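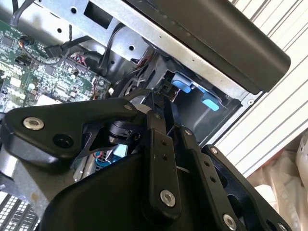 I bought the Lovham screwdriver set in May, mostly because my old one had two stripped Phillips bits and a handle that had gone sticky. I've now used it on three jobs: swapping a power supply, moving an old desktop into a different case, and taking the back off a kitchen radio that hums.

The set has 20 bits, one handle, a short extension and a plastic tray that slides into a sleeve. The sizes are printed on the tray in white. Mine are already rubbing off near the small Torx bits, so I wrote them in with a marker.

The handle is the best part. It's thick enough to grip with a sweaty hand and the cap on top spins freely, so you can push down with your palm and turn with two fingers. There is no ratchet. I thought I would miss it and I haven't, though if you put together a lot of flat-pack you might.

The bits fit well. I used the PH2 for nearly everything on the case and it shows no wear. The small flat ones are softer. I bent the tip of one prying up the radio's battery door, which I should not have been doing with it.

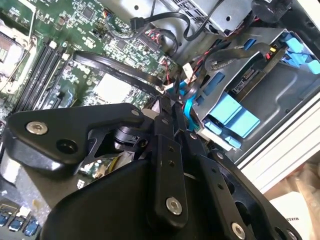
The extension adds 6 inches, and that was enough to reach the standoffs at the back without my knuckles hitting the drive cage. It does wobble a little where it joins the handle. The magnet is weak. It holds a case screw if you keep the driver pointed down, but tilt it sideways and the screw drops. My older Hedegaard set holds much better, and I ended up going back to it for the fan screws.

The sleeve is a tight fit and you have to shake the tray out. After 12 weeks it hasn't loosened.

I paid a bit less than I would have for the Olteo, which has more bits I'd never use. For a general set that lives in the desk drawer I'm happy with the Lovham. If most of your work is small screws in deep places, get something with a stronger magnet.

July 2021

Shares: 6
3 comments

Francine Leclerc
Same problem with the magnet on mine. I rub the tip on an old speaker magnet before I start and it lasts the afternoon.

deskdrawer
Does the handle take standard quarter inch bits or only theirs?

Irena Michalski
@deskdrawer Standard ones fit mine. The long ones stick out of the tray though, so the sleeve won't close over them.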